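Herkex open day – anyone else go?

Last updated: 9/4/26

tinbucket
So I finally got over to the Herkex open day at their Vosivport building. Drove 70 miles each way for it, and I'd do it again. They had four or five stations going, but the one I kept drifting back to was the arm doing desk chores. Drawer open, stuff on top, arm goes and gets the stuff. That's the whole show and I stood there like a kid at the zoo! Did anybody else make it?

rowan_k
I was there for the morning session. Liked it less than you did. It's SO slow. My coffee went cold waiting for one pick. The parking guy told us we'd get a "live household demo" and I guess I pictured a household.

tinbucket
Ha, fair. But slow doesn't bother me at this stage. In January they did a talk at the library and all they had was video, sped up, with music on it. I'll take slow and real any day.

Mossgate
Which arm was it? The Abubakar or the older one? I heard the Usten was going to be on the floor too but my brother-in-law says it never came out of the back.

tinbucket
No idea on the model, sorry. There was a sign by the door but I didn't write anything down. White arm, rounded joints, two padded fingers. I didn't see anything labeled Usten, so your brother-in-law may be right.

rowan_k
The older one, I'm pretty sure. The woman running it said they'd done some 70 tries on that desk the week before. I asked how many worked and got a very long answer with no number in it.

Mossgate
That would bug me too. If you did the tries, you have the number.

tinbucket
OK but I was standing right there, and she said it depended on what you call a success. If the can ends up in the drawer but on its side, is that a win? I thought it was a decent answer. She also let a bunch of us ask questions well past the 13 minutes they gave each group, which she didn't have to do.

What sold me was the setup. They didn't use special blocks with stickers all over them, it was ordinary stuff – a bowl, a Pepsi can lying down, another can standing up. I took a bunch of pictures and most of them came out blurry, but this one's decent.

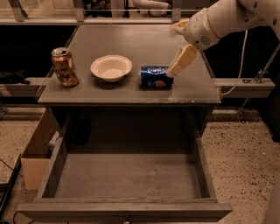
The other thing I wanted to say is that the people there were really nice about dumb questions. I asked if it could do dishes (I know, I know) and got a proper answer about wet things being hard to hold and plates being hard to get a finger under. I went home and looked at my own sink a little differently.

rowan_k
I'll give you the ordinary stuff. Still think a can on its side is the easy version though. You've got the whole length of it to grab.

Mossgate
Disagree, it rolls. One bad nudge and you're chasing it across the desk. A standing can stays put until you knock it over.

rowan_k
Then it's a lying can and we're back to my version :)

tinbucket
You two should go argue at the next one. The flyer says it's 2 hours, same building, and you have to sign up ahead. Bring a jacket, they keep that back room freezing.

Mossgate
Signed up just now. Is the side lot still the one to use, or did they open the one behind the loading dock?

tinbucket
Side lot. The back one had cones across it when I was there.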